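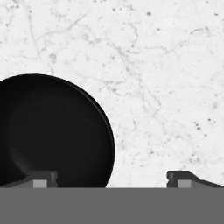

**Invasive Plant Site Inspection, Winter Round**
Site: Brarosside, lower meadow and ditch line
Date: Jan 4, 2026
Inspector: Ingvild Forsberg
Second reader: Neville Sedgwick
Target species: Japanese knotweed (primary), garlic mustard (secondary)
Previous round: November

Mark each item OK, ACTION or N/A. Comments are required for every ACTION. Do not enter the ditch line alone.

## A. Access and personal safety

- [x] Gate and padlock. **OK**
- [x] Footpath from gate to meadow. **OK.** Frost on the plank crossing. Passable with cleats.
- [ ] Ditch bank, north side. **ACTION.** Undercut near the culvert. Stay on the field side of the stakes until the bank has been cut back. Stakes placed by E. Løken.
- [x] Gloves, eye protection, boot covers. **OK**
- [x] Cell signal at culvert. **OK**, weak. Use text messages.
- [ ] First aid kit in shed. **ACTION.** Eyewash bottle past its date. Replace before any spray work.

## B. Knotweed stands

Dead canes are left standing through winter as location markers. Do not pull them. Crown fragments come up with the cane and will root elsewhere.

- [x] Stand 1, fence corner. **OK.** Canes hollow and brittle, no green tissue at the nodes. Edge has not moved past the November flags.
- [ ] Stand 2, culvert. **ACTION.** New crown buds outside the flagged edge on the downstream side. Buds are pink to red and sit just under the leaf litter. Edge re-flagged. Add to the treatment map.
- [x] Stand 3, old compost area. **OK.** No canes found. Keep on the list for two more growing seasons. Treated rhizome can stay dormant and a single clear year does not close a stand.
- [x] Buffer walked, 40 feet on each side of the ditch. **OK.** Leaf litter was checked with a rake at the low spots only.

Comment (N. Sedgwick): Stand 2 should be read together with the bank item in section A. Cutting the bank will expose rhizome. Soil from that cut stays on site and goes on the lined pad. I would prefer that the bank work be done by hand.

Comment (I. Forsberg): Agreed on the pad. Hand work depends on how far the undercut runs, and I could not see the back of it from the field side.

## C. Garlic mustard

- [x] First-year rosettes, woods edge. **OK** for this round. Rosettes are green under the litter and easy to find at this time of year. Density is similar to the last sheet.
- [ ] Rosettes along the mower turnaround. **ACTION.** Scattered plants in gravel. Pull when the ground thaws, with the full root, and bag. The root has an S-shaped bend at the top and snaps there if pulled at an angle.
- [x] Seed stalks from last year. **OK.** None standing.

## D. Tools and cleaning station

- [x] Boot brush and tray. **OK**
- [x] Loppers and hand saws. **OK.** Tagged for knotweed use only.
- [ ] Mower deck. **ACTION.** Dried stem pieces packed above the blades. Mower does not leave the site until the deck is scraped and R. Sandberg has signed the tag. Disconnect the spark plug first.
- [x] Sprayer tank. **OK.** Empty, cap off, stored upright.
- [x] Herbicide cabinet. **OK.** Locked, labels legible, log matches contents.

## E. Disposal

- [x] Lined pad. **OK.** Cover weighted on all sides. No shoots through the liner.
- [ ] Bagged material. **ACTION.** Three bags split at the seam. Double-bag and retie. Material is dry but includes crown pieces.
- [x] Load slip. **OK.** Last load recorded at 888 pounds, slip on file with Q. Dương.

Comment (Q. Dương): Slip confirmed. The weight includes the pallet. Please record net weight next time so it can be compared with earlier loads.

## F. Open items

| Item | Assigned | Due |
|---|---|---|
| Bank undercut at culvert | Løken | Before thaw |
| Eyewash bottle | Forsberg | Before spray work |
| Stand 2 map update | Sedgwick | Next round |
| Mower deck | Sandberg | Before mower is moved |
| Split bags | Forsberg | Next visit |
| Mower turnaround rosettes | Unassigned | At thaw |

Item carried over from November and still open: replacement sign at the gate. The current one gives the old phone number.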